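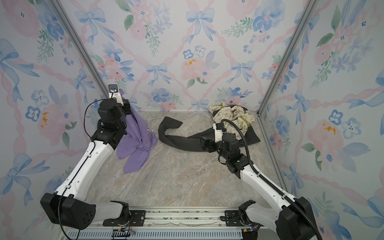
Why does a planner that works perfectly on boxes fall over on laundry? Because a box has one pose and a T-shirt has thousands, and most of the code I'd written assumed the first kind of world.

I've spent my evenings this week on the grasp picker in Stinden, and I'm having a lovely time with it. The old version took the highest point of whatever cloth it found and went for that. Fine for one item! With a few overlapping, it would happily plan a grasp on two at once. Siiri Petrauskas suggested scoring each candidate by how much of the edge around it belongs to a single piece, and the change came to 218 lines, tests included.

The other fun bit is timing. Both arms now share one queue, so the second can plan its approach while the first is still lifting — a full replan takes roughly 16 milliseconds, down from something I'd rather not print.

Still to do: the mask merging gets confused when a dark cloth runs under a pale one, and there are 7 open issues about wrist limits. Dinesh Yadav has a branch for those, which I'm reading tonight with a large pot of tea.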